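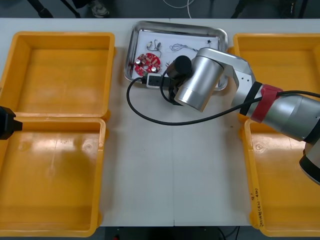 Sorting table at the start of an episode, yellow trays empty.

Mixed parts in the steel tray: vary the start or keep it fixed?
Posted by Skarar, 12/12/2019

We're recording teleoperated demos of two arms sorting electronic bits out of a steel tray into four yellow trays. We have 220 episodes. The policy is fine with the red circuit board but goes wrong on the coil of wire, and the power strip's cable drags everything when it moves. Should I re-record with the parts in the same spots, or keep shuffling them?

Hikelov
Keep shuffling. Fixed spots will look good on your bench and fail the day someone bumps the tray. I'd record 62 more with the wire in a different tangle each time, and do the power strip as its own task. Also check your labels. We had 37 episodes where the operator dropped the part and it was still marked as a success.

Flaris
Tape the cable down. Worked for us.

Motaung
Agree with Hikelov on the labels. I wouldn't tape the cable if it'll be free in real use. Start the strip in 3 positions and go from there.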